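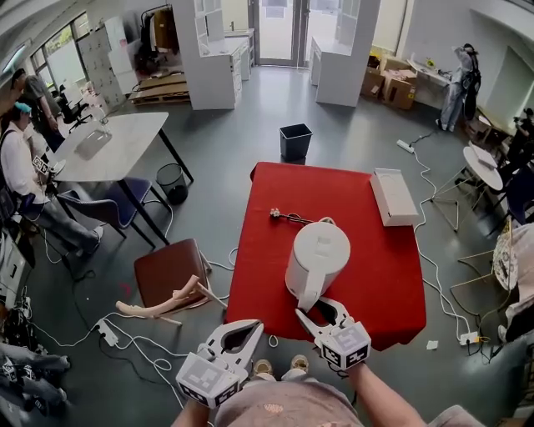

Verier HG-2 Hand-Held Gripper Pair

The HG-2 is a pair of hand-held grippers for recording two-handed demonstrations without a robot in the room. The operator holds one gripper in each hand and does the task at normal working speed. Jaw opening and hand path are logged together and can be replayed on any arm fitted with the matching Verier end tool.

Typical tasks: lifting and pouring from household vessels, plugging and unplugging cords, opening boxes, folding, clearing a table.

Tracking
Each gripper carries a square marker block at its base, near the wrist. The head camera reads the blocks to fix the position of each hand. Keep at least one printed face toward the camera. If both blocks are lost for more than 15 frames, the take is flagged and can be trimmed or dropped in Cuvanlow Desk.

Jaws
Parallel, trigger driven, with replaceable pads. For kettle and jug handles, close on the base of the handle first and lift with the wrist level. Pads are rated for 3000 closing cycles. A spare set is in the case.

Recording
Run time per charge: 10 hours
Longest single take: 16 minutes
Storage: removable card, one per gripper
Sync: automatic at power on, both grippers within arm's reach of each other

Room setup
No fixed cameras are required. Other people may work nearby. Where several operators record in the same room, give each pair its own marker set; sets are listed by letter on the order form. Glare from tall windows can wash out the printed faces, so check a short test take before a long session.

In the case
Two grippers, head camera mount, charger, two cards, spare pads, marker sheet.

Compatibility
Fagerlund F and FL series arms. Grallance arms need the adapter plate, sold separately.

Page revised 5/11/21. Firmware from before December is not supported.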